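Search this site Go
Home | News | Projects | People | Newsletter archive | Contact

Planning the second half: where the equipment money goes

Last updated Thu 29 July

We have a budget! The request we put in back in February came through last week, a little trimmed, and I've been walking around with a notebook ever since trying to work out how to make it stretch across everything people asked for. Thank you to everyone who sent in a wish list. Some of them were very long.

First, the big decision. We're going to buy more hand-held gripper pairs before we buy another arm. I know a few of you were hoping for the arm, and I was one of them in the spring, but the numbers pushed me the other way. The Golestani arm is a lovely machine, and it would also eat nearly the whole pot once you add the mount, the controller and the training days. For a slice of that we can have three more pairs of grippers running, and it's the gripper tables that are booked solid. Shiyu Yu went back through the sign-up sheets from the spring and found that people were waiting for a table far more often than they were waiting for an arm.

And the tables are such a good way to work. You sit down, pick up a gripper in each hand and sort small things on and off a tray, and a new person can be doing useful work before lunch on their first day. Ronaldo Teixeira has been running the sessions in Sadodholm and he keeps coming back with ideas for new tasks, most of which need nothing more than a trip to the drugstore. 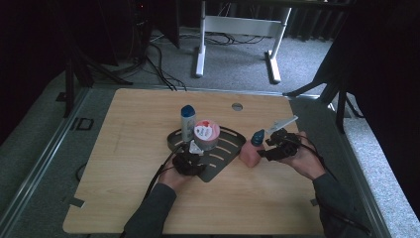

So the small stuff gets its own line this year, which it never had before. We've put 200 dollars a month toward bottles, lids, caps, soft blocks, trays and whatever else the sessions need. Up to now people have been buying these out of pocket and then forgetting to claim (please stop doing that, and please send me the old receipts). Variety matters here. A tall, narrow bottle is a different problem from a short, round tub, and anything soft is a different problem again, so when you shop, go for shapes and surfaces we don't have. Duplicates are fine for things that get crushed.

Next on the list is cables, and I'm more excited about this than I probably should be. Every gripper we own has a cable on it, and cables are what we lose the most time to. The plan is 1140 dollars for spares, longer leads, strain relief and proper floor covers, all in one order from Vistard so we only pay shipping once. Ronaldo asked for overhead routing at every station as well. We can afford to try it at 2 of them, and if it's as nice as he says it will go into next year's request for the rest.

We did look at the cordless kit from Civham. Shiyu had one on loan for two weeks and liked how it felt in the hand, but you have to buy batteries and chargers on top, and the quote we got left both of those off the first page. Once they were added back in, it cost more than a wired pair for each seat. We'll ask again when the new price list comes out – I haven't given up on it.

A few practical things about timing. Grippers have the longest lead time, so that order goes in first, followed by cables. Frames and tabletops we can build from stock, and the profile rail left over from the old conveyor project is enough for two more tables if we cut it carefully. That saved us a surprising amount. Finger pieces should be ordered in sets, with a spare set for each pair, and if you have a favorite shape please tell Shiyu before the order closes. She has a sample box on her desk and she's happy for people to come by and try them out.

One item I had to cut was the second set of lights. I'm sorry about that one, because the far bay does need it, and it's at the top of the list if the gripper quote comes in under what we planned.

The arm isn't off the table forever, either. I've kept the Golestani quote on file, and Ronaldo is putting together a page on what we'd do with it in the first three months, so that next time we ask we have a stronger case. If you've got a task that really can't be done with the hand-held pairs, write it up in a paragraph or two and send it to him.

The full spreadsheet is in the shared folder under Equipment. Comments in the margin are welcome, and so are corrections to my arithmetic.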